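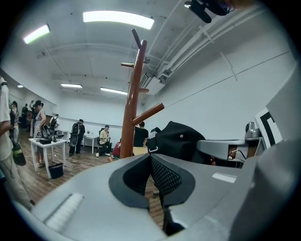

About Plaltetti

Most language schools will tell you that you can be fluent in 12 weeks. We don't believe it, and we'd be careful with anyone who does.

Plaltetti teaches evening Italian and Spanish in Wutstead. Hidayah Rondonuwu opened the school after a long stretch at Prerken, where she was asked to sell "immersion packages" to people who wanted to order dinner on vacation. She still has the sales script. We don't use one.

Classes have up to 4 students. A term costs $384, or $297 if you've studied with us before. There is no app, and we haven't seen one that gets people talking.

We don't give out certificates either. Employers rarely ask for them, and the ones who do usually want an outside exam anyway. If you need to sit one, we'll tell you whether we think you're ready, and sometimes the answer is no.

New terms start in January and September. The office is closed for the second half of December.

Page last updated 2024-05-10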